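Home | Manuals | Set-Up | Safe Operation | Downloads | Contact
Search this manual Enter keyword Go
July 1, 2021 by Florante Lagman

Section 4. Preparing a Shared Workspace for Two-Arm Operation

Complete this section before running any kitchen task with both arms powered. Section 3 (mounting and cable routing) must already be signed off.

4.1 Laying out the table

1. Place the mat on the tabletop and smooth it flat.
2. Set heavy items first. Keep small appliances unplugged unless the task calls for heat.
3. Put racks and stands where each can be reached by one arm without crossing the other.
4. Check that no cable loop hangs lower than the tallest object on its side.

NOTE: Breakable items count as fragile load even when they are not part of the task. Set the speed limit for fragile load in the Limits menu.

4.2 Start position

5. Jog each arm to its start position at low speed, one arm at a time.
6. Stop with the gripper fingers clear of the object below. Do not rest the fingers on a rim, handle or door.
7. Confirm that the indicator light on each gripper is on before leaving the pendant.

With the right gripper above the appliance and the left just over the rim of the blue plate in the dish rack, both arms have a clear line down and the links stay apart.

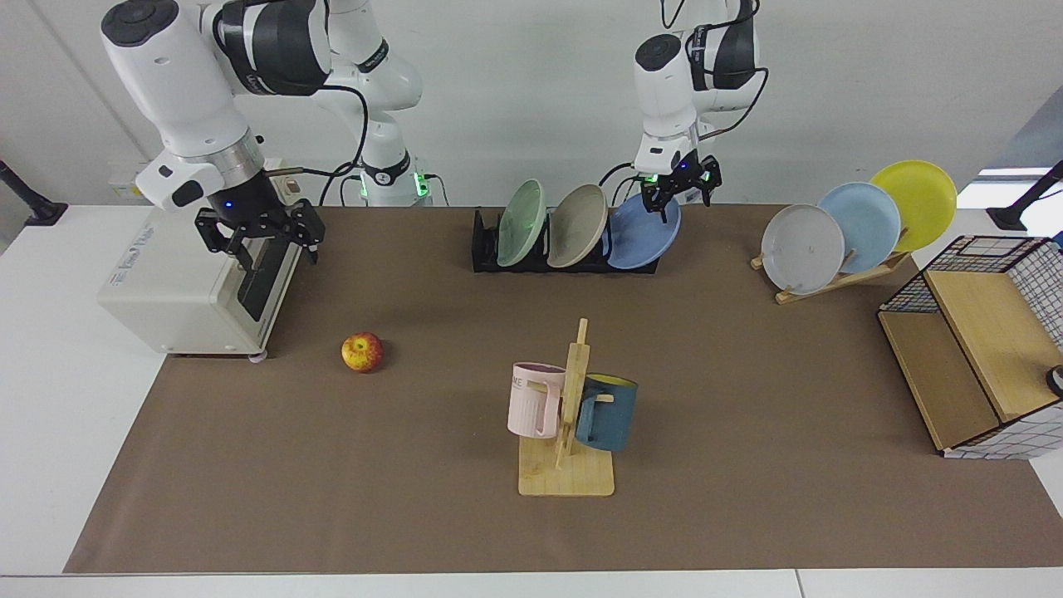 Prasanna Bepari asks whether step 6 should give a fixed clearance, as operators at the Nundell site have been judging it by eye and two shifts do not agree on what "clear" means.

The clearance is set per gripper and is listed in the gripper data sheet. Enter that value in the start position record. Both shifts must use the recorded value.

4.3 First run

8. Clear all persons from the reach of both arms.
9. Run the task at reduced speed with one hand on the stop button.
10. If the arms come closer than the separation limit, stop, save the log and return to step 3.

CAUTION: Never reach between the arms to straighten a plate or mug. Stop both arms first — a pause command does not remove power.

11. Save the layout under a new name. Record the name and the operator in the cell log.

Repeat steps 5 to 10 whenever an object is added, removed or swapped for one of a different height.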